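Shared dryer, door won't latch unless you lean on it?

Posted by Aldana Vergara, 10/05/2020

Front loader in the laundry room of our building, the bronze one with the number 1 sticker. Need some ideas before I haul my basket down 3 floors again.
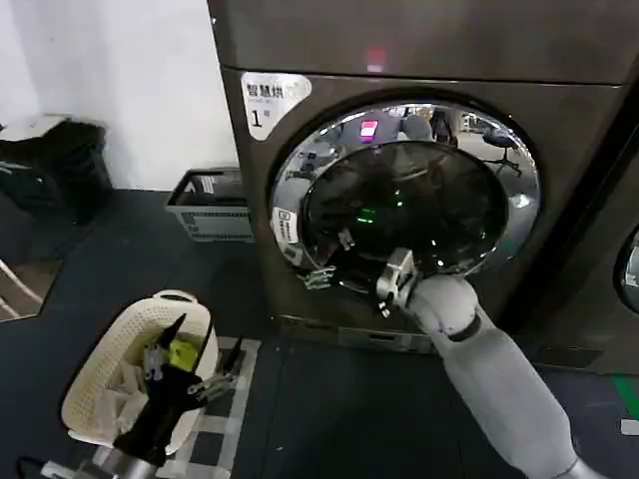 What it does

Push door shut, feels shut, hit start, nothing. Push again harder, sometimes it goes. Took me 4 tries last night with just a couple shirts and a towel. Big chrome ring around the door so I never know where to press. Already wiped the glass. Landlord says call Kostell, Kostell says call landlord. Is it me or the latch?

2 replies

Qusai Tarawneh
Probly lint or a sock in the seal. Had the same thing on ours. Open it all the way, run a finger around the whole rubber, esp the bottom where stuff collects. Then look at the little hook on the door and the slot it goes into. Mine had a drawstring jammed in the slot, got it out with tweezers. Power off first pls.
When you close it, press flat on the side opposite the hinge, about the middle. Pushing near the hinge does nothing much. Dont slam, the hook is plastic on a lot of them and it snaps. If its already chipped thats a new latch, I paid 219 with labor. In a shared building that should be the landlords bill not yours. Email him so theres a record.

kunex_dad
too much in the drum. take half out. also check the hinge screws, ours were loose and the door sagged a bit. just use the other machine if you got one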